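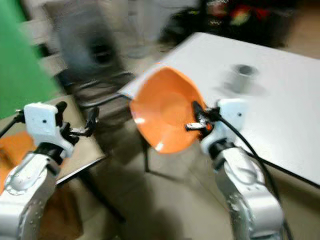 Start with the table bare

I used to tidy round things. I'd lift a bowl, wipe underneath it, put it back, and wonder why the table still looked a muddle by teatime. These days I take everything off first, and I do mean everything, even the post (especially the post!). Bowls go to the sink side, papers go on a chair, and the tablecloth, if you use one, gets a good shake at the back door.

Wipe towards yourself

Wring your cloth out well in warm water with a small squirt of washing-up liquid, then begin at the far edge and bring the crumbs towards you in long strokes. A white top like ours shows every tea ring, so I go over it a second time with plain water and then dry it with a clean tea towel. If a ring is being stubborn, make a paste of bicarbonate of soda, leave it on for 30 minutes and rub gently. Try it on a corner first if your table is painted or varnished.

Put one thing back

A mug is a good one to begin with, as you'll probably want a cup of something by now anyway. Set it down where your hand naturally goes, turn the handle to whichever side suits you, and then stop for a moment and have a look at all that lovely space before you reach for anything else.
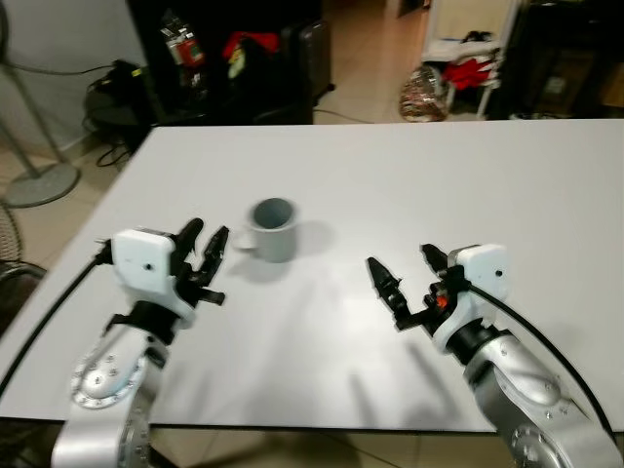 A light grey mug on the white table, handle to the left.

Bring back the rest slowly

Bowls next, but only the ones you'll use today. I keep our everyday ones stacked on the shelf by the kettle and take them down as they're wanted, and my table has stayed clear since January, give or take the odd jigsaw. Anything still sitting on the chair at bedtime needs a proper home somewhere else, so have a little wander round the house with it before you turn in.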